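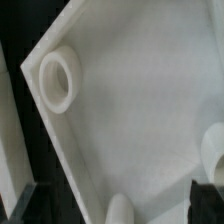
**Unit 4: Recording demonstrations by hand and by remote control**

Lakthorpe short course in robot teaching. Notes by Thierry Cordier. Read before the lab on Wed 1 July.

## 4.1 Two ways of showing a task

In *hand guiding* the teacher holds the arm and moves it through the task. The joint motors are set to cancel the weight of the arm and little else. The recorder stores joint angles, gripper opening and the wrist camera stream.

In *remote control* the teacher moves a leader device and the arm follows it. Two sets of numbers are stored: the position asked for and the position reached. The gap between them carries information. When a fingertip presses against a wall or a post, the asked-for position goes on past the surface and the reached position stops at it. A policy trained on asked-for positions can learn to press. One trained on reached positions tends to hover at the surface or lose contact.

Hand guiding gives no such gap. If contact force matters, a force sensor has to be fitted between the wrist and the gripper, and the teacher must hold the arm above the sensor. Holding it below puts the teacher's own push into the reading.

## 4.2 The tray task

The work piece is a shallow white plastic tray with a raised rim, a ring-shaped boss near one corner and a hollow post standing on the floor. The task is to bring the gripper fingertip alongside the post, stop, and withdraw without touching the rim.

Points to bear in mind from the wrist view:

- White plastic against white plastic gives weak edges. The seam between the sloped inner wall and the floor is only a faint line. The rim against the black background is the strongest edge available.
- Both the boss and the post have a circular opening with a shaded interior. A small crop around one can be mistaken for the other. Keep enough of the rim in view to tell them apart.
- Close to the post, the dark fingertip occupies the lower right corner of the picture. Only its tip shows, so the finger's angle must come from the joint readings.

Depth is hard to judge from this camera alone. Teachers working by remote control usually come down too early and then slide sideways. Approach at a fixed height above the rim, move across, then descend. Use the same order each time.

## 4.3 Recording procedure

1. Home the arm. Start the Nasaron recorder and check that joint and camera clocks agree.
2. Place the tray against the corner stop. Rotate it by the amount on the run card.
3. Press record, and wait for the tone before moving.
4. Carry out the approach, the stop and the withdrawal in one go.
5. Press stop with the arm clear of the tray.
6. Mark the run *good*, *poor* or *void*. A run with a corrected mistake is *good* if the correction is clean. A run in which the tray shifts is *void*.

Each pair records 16 runs: 4 tray angles, with the same number of runs at each. Change teacher halfway through each angle. Do not trim the runs afterwards; the Lamus script removes the still part at the start and leaves the pause beside the post alone.

## 4.4 Common faults

**Long pauses.** A policy that sees only the current picture has no means of telling how long it has been waiting. Long pauses in the demonstrations produce an arm that stops and stays stopped. Keep the stop short and of even length.

**Hands in view.** During hand guiding, a sleeve or thumb may enter the wrist view. The policy can come to depend on it. Check the first run before recording the rest.

**Changed light.** Shadows inside the openings move with the lamp. Leave the lamp where it is between runs, unless the run card says to move it.

## 4.5 Exercises

(a) Plot asked-for and reached height for one remote-control run. Mark the first moment of contact, if any, and state how you found it.

(b) The Malinowski data set holds 1000 runs of a similar task, all made by one teacher. Name 3 properties of the policy you would expect to suffer, and describe a test for each.

(c) Repeat one tray angle by hand guiding. Compare path length and time taken with the remote-control runs.

Hand in plots and run cards together. Void runs are to be listed, with the cause.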